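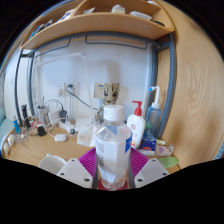
List: Shehu small-manipulation list
Subject: Re: Re: Prosby hand gripper kit, worth renting?
Date: Sun 6 August

Replying below the quote, as the list rules ask and as almost none of us do.

> Has anyone here put real hours on the Prosby kit? Ustudero is
> offering it as a monthly rental with the Medport upload service
> thrown in, and my boss has seen the brochure, so I have until
> the end of August to form an opinion.
>
> What I want to know:
>
> Are the soft fingers any good on slippery plastic? We mostly
> do bottles, tubes and tubs, bathroom and kitchen stuff.
>
> Does the wide lens make the footage useless near the edges?
>
> Is Medport as fussy as people say? I was told it throws out
> half of what you send and doesn't say why.
>
> Can one person run it at an ordinary desk, or do you end up
> building a little stage for it? We don't have room for a stage.
> We barely have room for the desk.
>
> Not interested in how it compares with a full arm. We can't
> afford a full arm. We can't really afford this.

I've had the rental kit for most of a month, so I can answer most of that, and I'll try to keep the complaining in proportion.

Fingers first. The ribbed pads are the best part of the package. They're soft enough to give a little around a round bottle and the ridges keep it from sliding straight down, which was my trouble with the flat rubber ones on our old homemade gripper. A thin empty plastic bottle is a mean test because it caves in if you squeeze like you mean it. With the Prosby I learned to stop squeezing after an afternoon. Before that I made a lot of crunching noises and my demonstrations looked like recycling.

They do pick up lint. Wipe them with a damp cloth at the start of each session. Spare pads took 13 days to reach me, and the shipping notice arrived after they did. The pads come in the same magenta as the first set and no other color. I asked. You'll get used to it, and it does make the fingers easy to pick out in playback.

The finger mounts are held on with little screws, and mine needed tightening in the second week. Ustudero includes a hex key that is almost the right size. Use your own.

The lens. Yes, it bends everything. Desk edges turn into rainbows and shelves droop like wet cardboard. I thought this would bother me and it did for a day or so. The middle is fine, and the middle is where your fingers are, so in practice the work gets done in the good part. What the wide view buys you is that you rarely lose the object on the approach, even when you come in crooked. What it costs you is privacy. It sees the whole desk, the shelf over the desk, the wall, and whatever you haven't put away. My toothpaste has been seen by people in quality review.
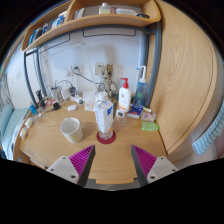

The approach is the part I'd practice before the rental clock starts. My habit was to come in fast with the fingers half closed and correct at the last second, the way you'd grab a drink if you were late for something. Medport hates that. It wants the fingers open well ahead of time, a steady move in, one close, one lift. If you hesitate next to the object it marks the take as "indecisive," a word I had previously only seen in my annual review.

On fussiness in general: my first batch was 25 demonstrations, and Medport sent back five. It did say why, but you have to open the session report and scroll past the part congratulating you. Two of the five were my hand crossing the view. One was a coaster that came up with the bottle and dropped off on the way. The others were "indecisive," see above. I disagreed with one of those and wrote in. I got a polite answer telling me the system had been right, signed by the system.

So no, it isn't half. I suspect whoever told you that was sending in takes with the desk light flickering. If your lamp flickers even slightly, Medport will decide you're doing something artistic and reject the lot. Check that first.

As for needing a stage: no. I work at a plain wood desk with a shelf above it, with the usual desk things left where they live. The manual says to clear the surface completely. I did that for the first session, and then a note came back asking for "more natural surroundings." I stopped clearing it. This is the only time a paid service has asked me to be messier and I've given it my full support.

What you do want is some free depth at the front edge. The gripper comes in low from your side, and if the desk is packed right up to the front you'll be bumping things with the mounting plates, which stick out farther than you think. Move the bottle between takes, too. Left of the mug, right of the mug, on the coaster, off the coaster. I didn't do this at first and ended up with a long run of takes where the bottle may as well have been glued down. They were accepted, oddly, but I wouldn't want to train anything on them.

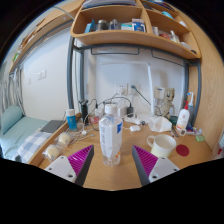 Bottle on the bare wood, fingers open, with the mug and coaster over to the right.

See-through bottles, for your list of slippery plastics, are harder to judge on playback than in the hand. The label and the cap are what you steer by. If you peel the labels off to be thorough, as I did with one, you'll find yourself aiming at a cap and hoping. Tubes lying flat are worse again, and I haven't found a good angle for them. Pump bottles are easy as long as you stay below the pump head.

Money. The deposit was some 500 dollars, and the contract says it covers "wear beyond expectation" without saying what's expected. I've asked for that in writing. I'd take pictures of the pads and plates on the day you unbox, and keep them. The monthly rate is fair if you use it most days and silly if you don't. The rental month begins when the box leaves their warehouse, so you pay for the truck's share of it.

Comfort: the grip is made for a hand somewhat bigger than mine. An hour is fine. After two hours I start closing the fingers late, and the rejected takes bunch up at the end of the session. I now do short runs and go stand in the hallway in between.

Would I rent it again? For bottles and tubs, yes. I'd skip the "guided setup" call, which was someone reading me the manual slightly slower than I can read it. I'd also hold out on the yearly plan until they fix the report page, where the download button sits right next to "delete session" in the same shade of gray. You can guess how I know.

If anyone on the list has worked out flat tubes with these fingers, please post. Mine has to go back before the end of the month and I'd like to get one decent take of a tube first.

--
To leave the Shehu list, send a message with "leave" in the subject line. Please don't send it to everyone.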